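Week 6 notes: sharing a counter with an arm

Okay, so last week we got through the scary stuff (e-stops, speed limits), and this week is the part I like best: house rules! I wrote most of these for the Stokeck kitchen sessions, and I still use them every time.

Keep your hands out of the reach area while the arm is live. Yes, even to save a falling cup. Let it fall, please!

Tape the counter edge before you start, and stay on your side of it.

Look at the cable through the whole move and not only at the start. I once wrote up 7 snags in one afternoon, all on the same loop of cable.

Soft containers get the slow setting. Foam dents easily, and I'd much rather wait than mop up noodles.

Call out "moving" and wait for an answer before you press go. It feels silly for a day or two, then you stop noticing.

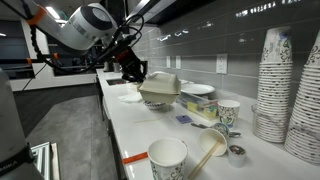
Fig. 1. Foam takeout container held by the gripper, just over the counter.

For next time, read the Susik handout and bring one rule you'd add to my list.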